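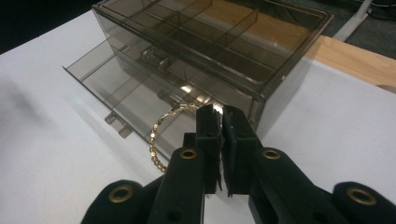
Gripper pair, upkeep page

Kiều Âu here. Quick gallery from the Flernport bench, mostly so the next person on shift doesn't have to ring me at teatime. Covers the pair of hand-held grippers, how we set them up and what we do when they go stiff or start pinching crooked. Full sheet is in the Prokholm folder, this is the short version. Sorry for the typos, doing this between jobs.

Small parts first. Thin jewellery is what we check the fingers on, along with a see-through drawer box. If the tips meet square you can hold a fine chain by one bead. If they don't it slides out the side and you'll be at it all morning.

Finger pads. Wipe before every run, dry cloth only. Spray leaves a film and then everything slips for a day. Pads worn at the tips get swapped as a pair, never one on its own. Spares in the tin marked Plimier, bottom shelf.

Pivots. The eyelets in the arms are where the grit collects. Open and close by hand, slowly, and feel for a catch. Catch near the top = clean it out with a dry brush. Catch lower down is usually the outer linkage rubbing, back the fixing off a touch and try agian. No oil. We oiled one in January and it picked up every bit of fluff in the building.

Closing check. Pinch a strip of paper, pull it out from the front. Should drag evenly. Do it 3 times, write down the worst one and not the best one please.

Job numbers, for anyone digging through the log: 167 was the bent arm, 214 was the cable. Both closed. The bent arm came back from Wickramasinghe straight but with the stop set too tight, so if you get that one and it won't open fully, it's the stop.

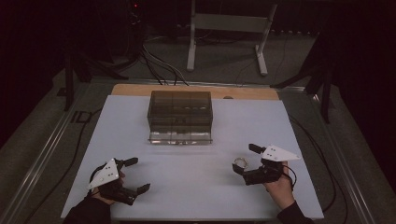 How often do the marker plates need checking?

Every time a gripper has been put down hard or packed away, and otherwise at the start of each shift. Press gently on each corner. If the plate rocks, take it off, clean both faces and refit before you do anything else, as the tracking will be out for the whole session.

Both grippers on the white board, jaws open on the left-hand one, little metal ring and the dark see-through box out as well. Plates are the white triangles with the dots. Keep fingers off the dots, greasy marks muck up the reading.

Cables. Leave a loop at the wrist so the plug isn't taking the pull. Sleeves catch on it, roll them up or tuck the loop behind your hand. If the signal drops when you turn your wrist it's the plug end nearly every time, reseat it, then try the spare lead, then come and find me.

Rails. Don't lean on them!! Tighten the end bolts if the board shifts when you push it. Floor leads stay outside the rails.

Reach test. Open, close, turn, both hands, near edge then far edge. We log 100 closes after any repair, split across the two hands if both have been apart. Boring but that's how the dodgy stop got found.

Putting away. Jaws half open, plates facing up, leads coiled loose. Not in the drawer with the screwdrivers, whoever that was.

More to come when I've done the fixing torque bit, still waiting on a number from Prokholm.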